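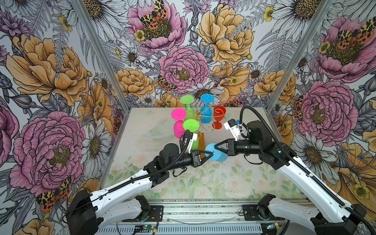

28 Feb 2020

Friday at last, and my shoulder has mostly forgiven me for Tuesday's nets. I bowled 4 overs off the full run for the first time this winter and felt fine until the drive home, when I couldn't reach the radio without yelping (I drove all the way back with somebody's phone-in about parking, which served me right). Still, the ball was coming out nicely, and one of them even swung, indoors, under those awful lights!

Got the scorebook out after supper and added up last season properly. 439 runs, top score 115 against Fandier, and I can still feel that cover drive that brought up the hundred. Take that innings away and it looks a good deal thinner, but I'm not going to take it away, am I.

The gold stand and the green glass. 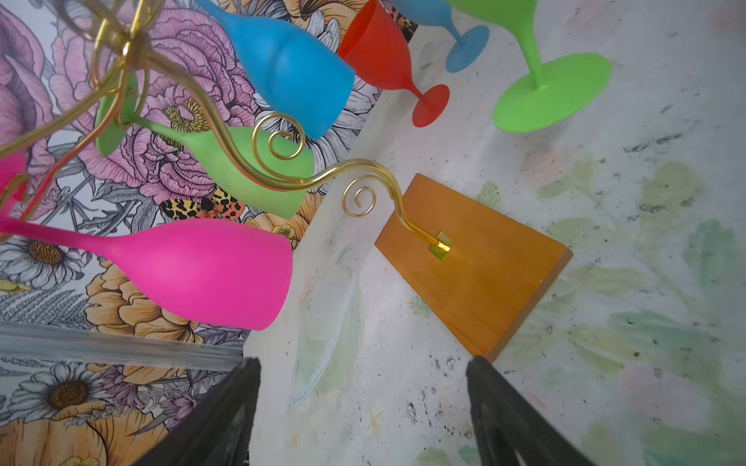 Gold wire stand, on its side

We start in May, away at Istero, where the outfield is always long and the tea is always wonderful. Only 3 of us have paid our subs so far. I must order a new pair of gloves from Clomico before the good sizes go, and oil the bat, which I have been promising to do since Christmas. Early night now, with the heating pad.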